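Session 4 - Setting up a touring car so it goes where you point it
Beginners' R/C course, handout updated August 16, 2022

Okay, last time we finished the diffs and I promised we'd get onto suspension, so here we go. Bring your own car if it's together. If it isn't, you can share one of the two club Zostas, which are plain shaft-drive touring cars and pretty forgiving of clumsy hands (mine included).

Ride height first
Put the car on the flat board with its battery in and its body off. Push down on both ends, let go, and see where it settles. For the carpet at Drunard I like the rear a touch higher than the front. If you race outside on the car park you'll want the whole lot higher, or you'll be grinding the chassis on every join in the asphalt. Change it with the spring collars, the same number of turns left and right, then bounce it again before you measure.

Shock oil
The kit oil in the Zosta is 40 weight and I'd leave it there for your first few meetings. A couple of you asked about 38. You can buy it, and you might even feel it, but a bubble under the piston will make far more difference than that! So fill the shock slowly, work the shaft up and down, and leave it standing while you have a cup of tea. Then fit the bladder and screw the cap down gently. Both front shocks should push back at the same speed when you compress them side by side.

Camber and toe
Start with a little negative camber all round, tops of the wheels leaning in. Toe at the front can be dead straight. At the rear you want some toe-in, and on most kits the hub or the mount sets that for you, so there's nothing to fiddle with. I spent a whole June chasing a twitchy back end with springs and oils, and one rear hub was on the wrong side. Check yours now - go on, I'll wait.
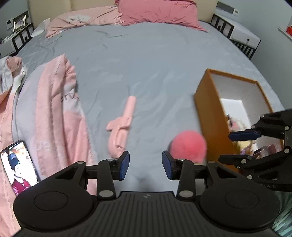 TYRES AND ADDITIVE

Rubber tyres only at our track, and the control tyre is the Palacios medium. Glue them properly: clean the rim, run a thin bead, let it set, then try to peel the edge with your thumb. If it lifts anywhere, do that bit again. Numine is the only additive allowed indoors, and please wipe it off before you go on the carpet.

For next session
Write your settings down before you change anything, then change one thing only and drive a full battery. Weigh your car too, ready to run but without the body. Mine comes out at almost 625 grams over what I'd call sensible for a mini, but then it's a full-size touring car, so don't panic if yours looks heavy next to the little ones. We'll do gearing and motor temperatures, so bring your pinions and a hex driver that isn't rounded off.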